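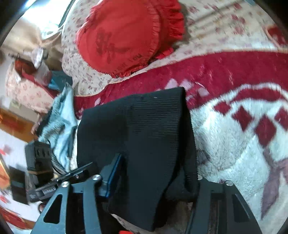
Xinyi Dong bet me a bag of oranges that I'd quit by Monday, and by Sunday night I had folded the same black cloth 27 times and was getting pretty sick of it.

"It has to be 100," she said over the phone. "Bülent's paper says under 100 the model just memorizes your bed."

"My bed is very memorable!" I told her.

It was February in Brekside, too cold to do anything else, so I kept going. Pick up a corner, pull it across, let go, shake it all out, start again. Bülent Erdem's whole idea was that a robot learns more from the clumsy folds than the good ones (he'd called it Fitia, after his grandmother, who folded badly and fast). I had plenty of clumsy ones to give him.
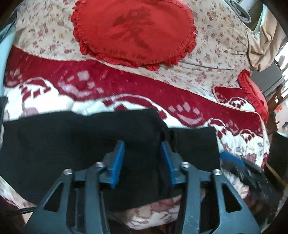 Somewhere past fold 60 I started talking to the cloth. By 90 I was humming. When I sent in the last one it was 2 in the morning and my wrists felt like old rope.

The result came back on Thursday. With the clumsy folds left in, the robot arm at Rarodport had dragged a towel it had never seen into a lopsided square, one corner sticking out on the left.

I watched the clip four times. I always leave that corner out, too.

"So where are my oranges?" I texted Xinyi.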